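We use cookies to remember your preferences and count visits. Accept / Manage settings

I've been living in slippers since the end of September and I regret nothing.

Some background. We moved to Voltdale two winters ago, into the upstairs half of an old house on Mowat Street, and the place has wood floors all the way through. Gorgeous floors! They sold me on the apartment before I'd even looked at the kitchen. What I didn't think about, standing there in my thick boots in the middle of summer house-hunting season (yes, I wore boots in summer, I had a blister, long story), was how those floors would feel at six in the morning in January. They feel like a skating rink. The downstairs hallway isn't heated, there's nothing much between the boards and that hallway, and the cold comes straight up through your feet and settles in your knees.

My first winter I did the double sock thing. Two pairs of socks, one thin, one wool, and I slid around the apartment like a kid in a school gym. I went down once on the turn into the bathroom and caught myself on the towel bar, which came out of the wall. So that was the end of double socks. The towel bar is still a little crooked.

Then came the rugs. I bought a runner for the hall and a round one for the living room, and I love them both, but a rug only helps when you're standing on it. The kitchen can't have one because I drop things. I drop a lot of things. Tomato sauce, mostly.

So, slippers. I was never a slipper person growing up. We were a barefoot house, carpet everywhere, even in the bathroom (the seventies left their mark on that place). Slippers were something you gave your grandfather in a box. I had no idea there were so many kinds, or that people had such strong opinions about them. I asked a question on the neighborhood message board and got 37 replies in one evening. That board can't get 37 replies about a missing cat.

The backless camp and the full-heel camp do not get along, I can tell you that. Backless people say you should be able to step in and out without using your hands. Heel people say you'll break your neck on the stairs. Having tried both, I think it depends on your stairs. Mine are steep and they turn halfway, so for laundry days I want a heel. For everything else I'm backless. I realize this means I now own slippers for different occasions, and yes, I've become that person.

My first real pair came from Grumum, the little shop by the bus station that sells yarn and teapots and, for some reason, hardware. They were gray felt, stiff as a cereal box for the first few weeks, and then one day they just gave up fighting and turned into the shape of my feet. I wore them until my big toe came through the left one. It's always the left! I must drag that foot. I patched it with a bit of leftover wool, badly, and got another couple of months out of them.

The second pair was a mistake. Memory foam, very thick, half price. Wonderful for a week and then flat as a pancake in the heel and still puffy in the toe, so I walked around on a permanent uphill slope. They also got hot, and not cozy hot either. I'll leave it there.

What I've landed on is soft, rounded and a bit fuzzy, with a sole that has some grip to it. Color was a whole debate in my head. Everybody on the message board said go dark, you'll ruin anything pale within a month, and I'm sure they're right about most people's kitchens and definitely about mine. But there's something about white slippers. They look like a hotel. They look like somebody is about to bring you toast.

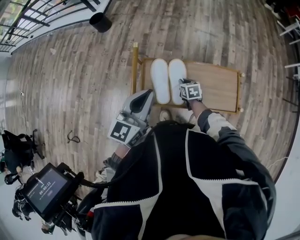 White slippers, side by side with the toes pointing out. Very tempting, even for a sauce dropper.

If you do go pale, a few things I've picked up. Brush them before you wash them, with an old toothbrush or one of those little suede brushes, and do it over the tub. Cool water and the mildest soap you have. I put mine in a pillowcase on the gentle cycle and took them out before the spin, then stuffed them with a dish towel and left them by the window. Do not put them on the radiator. I did that to one slipper (the left, poor thing) and it came out a full size smaller than its brother and crunchy.

Where they live matters too. For a long time I kicked mine off wherever I happened to be, and then I'd wake up and do the cold walk looking for them, which defeats the whole purpose. Now there's one spot next to the bed and one by the front door. Guests get the basket. I used to feel weird about asking people to take their shoes off, but once you hand them something warm they stop minding – my sister now heads for the basket before she's said hello.

The dog is a separate problem. Tiller is a very good boy in every way except that he thinks a slipper is a small animal who needs to be carried to safety. He doesn't chew them. He just moves them. I've found one in the bathtub and one behind the couch, and once he took one down to the yard in the rain and stood next to it looking proud. So mine go up on a shelf overnight, and the cold walk is back, but it's a short one.

Next on my list is sheepskin insoles. I keep going back and forth, because they cost almost as much as the slippers do, and I've already spent more on my feet this year than on my winter coat. If you've tried them, tell me in the comments if they stay put or bunch up under the arch. I can't stand bunching.

And I still need to fix that towel bar.

Get new posts by email. Enter your address and hit Subscribe.

Contact | Copyright, all rights reserved | Back to top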